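About Grovbridge

We are a small research group with a long table, a lot of kitchen things, and one question that has kept us busy for longer than any of us planned: how little can you show a robot before it can tidy up a table it has never met?

Grovbridge began when Sieglinde Böttcher and Hipólito Fuentealba were sharing an office and, as office mates do, complaining to each other. Sieglinde had spent years teaching arms to pick things up by showing them the same motion again and again. Hipólito came from language work and thought most of those demonstrations were being wasted, as the arm learned the path of a hand through the air and very little about what the hand was after. They wrote the first version of our method over one winter and named it Hesura, after a street Hipólito grew up on (he says the spelling is wrong, and we have all agreed to leave it).

The idea behind Hesura is fairly plain. A person guides the arm through a task, and afterward we cut the recording into short pieces wherever the goal changes – reaching for a thing, closing on it, carrying it, letting it go. Each piece is stored with a sentence saying what it was for. When the arm faces a new layout it picks among those pieces and bends them to fit, and it checks its choice again as it goes along. If the check comes back poorly, it stops and starts over from the last piece it trusted.

In our main study we recorded 900 demonstrations and then asked how many of them we really needed. With all of them, the arm placed the requested object correctly in 97 percent of trials on layouts it had practiced. On new layouts the number was lower, and that is the one we lose sleep over. The pleasant surprise was that adding a new object took some 20 demonstrations where our older approach had wanted a great many more. Slippery things and thin things are still hard for us. Wayne Cheetham keeps the list of failures, and anyone who visits is welcome to read it, though you may want to bring a sandwich.

Wayne also looks after the arms and the cabling. Ayanda Sithole leads the evaluation work and decides how the objects are laid out before a trial, which she does without looking at the training set, so that none of us can flatter ourselves. Grigoris Kalogeropoulos writes most of the software and runs Sevora, our shared library of recordings, where students from other labs can try their own ideas on our data. We moved into our current rooms in the Stefanou building one November, and we like it here very much – the light is good and the coffee is close by.

If you are a student, a teacher, or just curious about how this sort of work gets done, please write to us. We host visitors most weeks, and we're always glad to set up the table and talk for far longer than you asked.

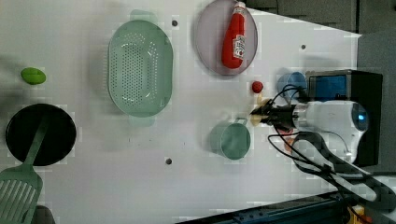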